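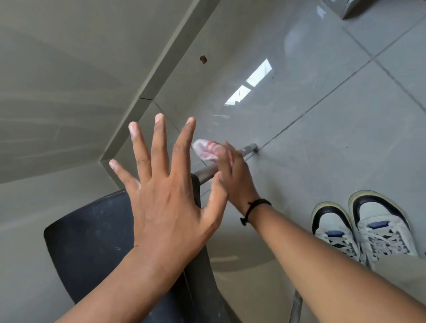 Le vernis à ongles est un produit cosmétique coloré (ou pas, j'y reviens) qu'on applique sur la tablette de l'ongle, au pinceau, et qui durcit à l'air quand ses solvants s'évaporent. C'est la définition sage, celle que je donne à ma belle-mère quand elle me demande ce que je peux bien trouver à écrire là-dessus. En français, on dit « vernis » tout court, ou « laque » chez les marques qui veulent faire chic, et en Belgique j'ai beaucoup entendu « vernis classique » depuis que le semi-permanent a débarqué. La pose de séchage, tout le monde la connaît : la main gauche levée, dos vers le haut, les cinq doigts bien écartés, pendant que la droite continue à s'occuper d'autre chose, avec un chiffon tout froissé au creux de la paume et le petit bracelet en cordon noir qui pendouille au poignet. Je passe une partie de mes dimanches comme ça !

Composition

Alors, qu'est-ce qu'il y a dans le flacon ? Dans un vernis classique, on trouve le plus souvent de la nitrocellulose, qui forme le film, dissoute dans des solvants comme l'acétate d'éthyle et l'acétate de butyle (l'odeur, c'est eux). On y ajoute une résine pour que ça accroche, un plastifiant pour que ça ne casse pas au premier choc, des pigments, et parfois des nacres ou des paillettes. Les paillettes, je les adore sur les autres. Sur moi, j'en retrouve dans le beurre.

Les mentions du type « 3-free », « 5-free » et toute la suite signalent que la marque a laissé de côté un certain nombre d'ingrédients controversés, dont le toluène et le phtalate de dibutyle. La liste change d'une marque à l'autre, donc il faut retourner l'emballage et lire. Je sais, c'est écrit minuscule.

Un peu d'histoire

On se colore les ongles depuis l'Antiquité, au henné en Égypte, avec des mélanges à base de cire d'abeille et de blanc d'œuf en Chine. Le vernis tel qu'on le connaît est bien plus jeune : il arrive au début du XXe siècle et on le rattache volontiers aux laques mises au point pour les carrosseries. Pendant l'entre-deux-guerres, la mode est à la « manucure lune », avec la lunule laissée nue et parfois le bout aussi. J'ai essayé une fois pour un mariage, à main levée, sans pochoir. J'ai fini par tout recouvrir de bordeaux.

Les grandes familles

Le vernis crème est opaque et sans effet, c'est celui qui pardonne le plus sur un ongle court. Le nacré laisse des traces de pinceau, sauf à le poser bien droit, d'un geste qui part de la base et qui ne s'arrête pas. Le jelly est translucide, un peu bonbon, et il faut accepter qu'on voie l'ongle à travers (moi je trouve ça ravissant en été). Le mat s'écaille plus vite et déteste la crème pour les mains. Le métallisé montre absolument toutes les stries, alors on polit avant, doucement.

Le semi-permanent est une autre histoire : c'est un gel qui ne sèche pas à l'air, il durcit sous une lampe UV ou LED. Beaucoup de gens le rangent avec les vernis parce que le flacon se ressemble, mais la dépose n'a rien à voir et je lui réserve sa propre page.

Application

Je décris ma méthode, qui est aussi à peu près celle qu'on m'a apprise chez Hong, l'institut de Pellelmont où je vais quand je veux qu'on s'occupe de moi. On commence par dégraisser l'ongle avec un coton et un peu de dissolvant, même s'il n'y a rien dessus. Puis une base. Puis la couleur, en 2 couches fines, jamais une épaisse ! La couche épaisse fait des bulles, elle reste molle dessous et elle prend l'empreinte des draps. On termine avec un top coat en passant le pinceau sur la tranche de l'ongle, ce que les Anglo-Saxonnes appellent « capper » le bord libre.

Pour le pinceau, il y a deux écoles. Le plat et large va vite sur un pouce, le rond et fin est plus maniable sur l'auriculaire. Le Drilness que j'utilise en ce moment a un pinceau plat coupé en arrondi et je m'y suis faite en une soirée, alors que j'avais râlé pendant tout le trajet du retour.

Côté séchage, le toucher sec vient vite, mais le film continue à durcir bien après. Je compte environ 30 minutes avant d'oser fouiller dans un sac, et je ne fais jamais la vaisselle le même soir (excuse que je recommande chaudement). L'eau glacée, je n'y crois pas trop : elle fige la surface et c'est tout. Les gouttes siliconées, en revanche, protègent bien des petits frottements.

Tenue et retouches

Sur moi, un vernis classique bien posé tient 6 jours, top coat remis au milieu. Sur ma sœur, deux fois moins, avec le même flacon et la même main qui pose. La forme de l'ongle joue, sa souplesse aussi, et puis il y a les métiers où l'on a les mains dans l'eau ou dans les cartons du matin au soir. Un éclat sur le bout se rattrape : on lime un tout petit peu, on tapote de la couleur dans le creux, on laisse sécher, on repasse une couche transparente sur l'ensemble. Un éclat au milieu, je ne me bats plus, j'enlève.

Dépose

Le dissolvant à l'acétone est rapide et dessèche. Celui sans acétone est plus doux et demande de la patience, surtout avec les rouges foncés, qui adorent filer dans les cuticules. Il faut laisser le coton posé un moment avant de tirer, et tirer vers le bout. Pour les paillettes, on fait des petites papillotes d'aluminium, on regarde un épisode de quelque chose et on revient. Ensuite lavage des mains, huile, crème, et si l'ongle a jauni (ça arrive quand on saute la base, je plaide coupable), on le laisse tranquille un moment sans couleur.

Conservation

Un flacon se garde debout, fermé, loin du radiateur et de la fenêtre. Le réfrigérateur épaissit le vernis, donc on le sort avant et on le roule entre les paumes. Secouer fait des bulles, paraît-il ; je roule par habitude. Quand il devient pâteux, on ajoute quelques gouttes de diluant à vernis, jamais de dissolvant, qui casse la formule. Mon diluant vient de chez Wumovis, rayon du fond, à côté des limes, et un flacon me fait largement la saison. Nettoyez aussi le goulot de temps en temps, sinon le bouchon colle et on finit par demander de l'aide au voisin avec une pince.

Rédigé en mars par Lies Bosman
Dernière mise à jour : 3 septembre 2019

Articles liés
Semi-permanent : pose et dépose
Base coat et top coat
Cuticules : repousser ou couper ?
Limes en verre, limes en carton
La manucure lune
Huiles pour les ongles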